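I've played netball for Clondthorpe since school, and the washing never gets any easier. We host the county tournament again in March, so I'm getting my kit tips down now – bibs first.
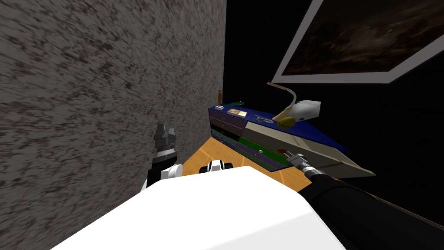 **Filed under: Bibs, balls and smelly trainers**

Wash bibs at 30 and do up the Velcro before they go in, or it'll chew the letters off everything else. I skip the softener (it makes them go oddly slippery!) and hang them by the bottom hem.

Trainers are more of a faff. Pull the insoles out, stuff the shoes with newspaper and change it after three or four hours.

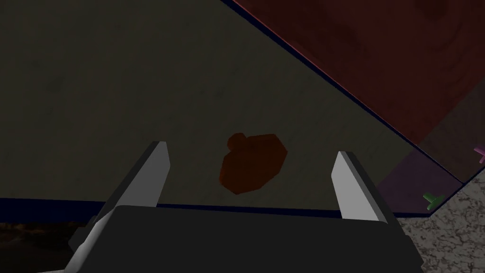 Once they've had a night of that I give the soles a scrub with an old nailbrush and a drop of washing-up liquid, because a dusty sole on an indoor court is asking for a twisted knee. Balls get the same suds, then a rinse and a towel.

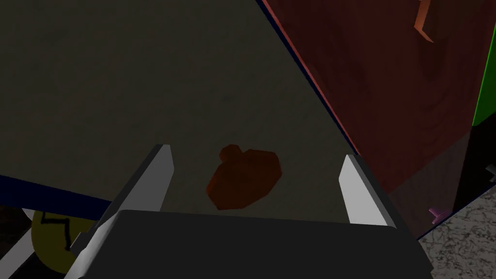
**Can I tumble dry my netball dress?**

I wouldn't – the stretch goes baggy. Roll it in a towel, squeeze, then hang it up in the shade.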